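4.2 Grasping flexible hoses in simulation

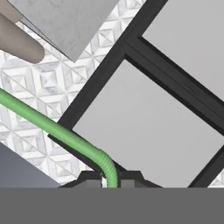
Figure 3. Wrist camera view in the simulator, with the green hose between the two gripper fingers.

The hose task was added to the Drarum benchmark after the rigid-object tasks had been fixed. A policy trained on rigid parts can treat the object pose as six numbers. A hose has no single pose, and the part that matters for the grasp is the short stretch between the fingers. We therefore define the target as a point along the centerline of the hose plus the local direction of the hose at that point.

Each hose is modeled as a chain of capsules joined by ball joints with bending and twisting stiffness. The visible surface is a separate mesh that is skinned to the chain, so the ridges do not take part in contact. This keeps the simulation fast, but it also means the fingers cannot catch on a ridge. We return to this point in Section 5.

The policy receives the wrist camera image and the current opening of the gripper. It does not receive the state of the chain. From this view the fingers stay at the same place in the image while the background turns and shifts with the arm, and early versions of the policy learned to rely on the background. To reduce this we changed the wall texture, the room layout and the hose color between episodes. Frames and panels behind the hose were kept in the mix on purpose – their straight, dark bars produce strong edges that compete with the outline of the hose.

Training used 1312 demonstrations generated by a scripted controller with full access to the chain state. The controller moves the open gripper over the target point, lines up the fingers with the local direction, closes, and lifts. Demonstrations in which the hose slipped out during the lift were discarded. Rianne Van Beek wrote the controller and set the stiffness values by hand, using hose samples supplied by De Bruijn.

Most failed grasps occurred near a tight bend. In those cases the predicted direction followed the longer straight part of the hose, and the fingers closed at an angle to the section between them. Adding a second image from two steps earlier helped with this – the bend moves across the view during the approach, and the policy can use that motion. A larger image size had little effect and slowed training, so we kept the smaller size for all of the experiments that follow.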